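Rule 15

At the Mulder workshop in Miststead, every new operator must learn the rules by heart. I learned them in April, in the small kitchen, with cold tea. Rule 15 was the shortest: "Before the arms move, look at the table and say what is on it."

I felt foolish the first morning. "One apple," I said to the room. "One plate. Cloths at the back."

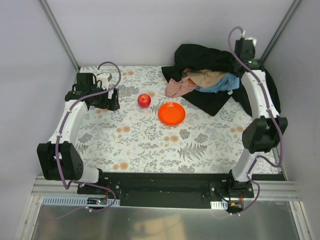 My supervisor waited by the switch. "And the cloths, are they in the plan?"

I opened the plan from Sastmont and read page 2 again. It spoke only of the apple and the plate.

"No," I said.

"Then what do you do?"

I wrote it in the log, under line 296, and I took my hand away from the start button.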